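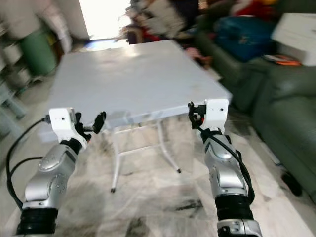
My grandmother played cards every Sunday of her life, and she held that you could tell how a game would go by the table it was played on. Hers was a heavy round thing with a green cloth over it, and she would have been scandalised by what most of us play on now. A white folding table on a marble-tiled floor is as good a home for a card night as any, I've come to think, and I have lost at enough of them to speak with some authority. You can put one up while the kettle boils and have it away again before bed, and I suspect that this, more than any grand revival of old-fashioned pastimes, is how the games evening crept back into so many of our lives.

I started going to one last May, at the invitation of Dagný Kirkegaard, who has a way of asking you to things as though you had already said yes. Eight of us turned up, two with cake. We played Jilteo, which I had never heard of, and which involves 376 small cards and a rule about swapping hands that I still don't understand (I've been told it twice, very patiently, and nodded both times). I came last. I also stayed until midnight, on a work night, and walked home feeling more cheerful than I had in weeks!

What struck me was how little anyone minded about winning. There was a good deal of talk about somebody's damp problem, and a long and quite heated discussion of whether soup counts as a meal, and every so often a voice would say, "Sorry, is it me?" and it nearly always was. Dagný reckons that half the pleasure of a game is having something to do with your hands while you chat, in the way that people used to shell peas.

Aurelio Vallejo takes a sterner view. He owns more than 400 games, kept in alphabetical order along his upstairs landing, from Devus at the bathroom end of the first shelf to Vikumlow by the airing cupboard, and he likes a table to pay attention. Go to his house and there will be no phones and no crisps, on account of greasy fingers. He will, however, feed you a proper supper beforehand, and he is a wonderful teacher. It was Aurelio who finally got me through a whole evening of Sangkhawat, a slow, lovely game about river trading, by the simple trick of letting me play the first round with my cards face up.

If you fancy starting an evening of your own, I'd say begin small. Four people is plenty. Choose something that can be explained before the tea goes cold, and save the three-hour epics for when you know each other better. Ask for a pound each towards biscuits if you must, though I've always found that people bring their own. Have a pack of ordinary cards to hand as well, for the night when the new game falls flat and everyone is secretly longing for a few rounds of rummy.

Ours meets again next week. I'm bringing a lemon cake, and Dagný has promised to explain the swapping rule once more.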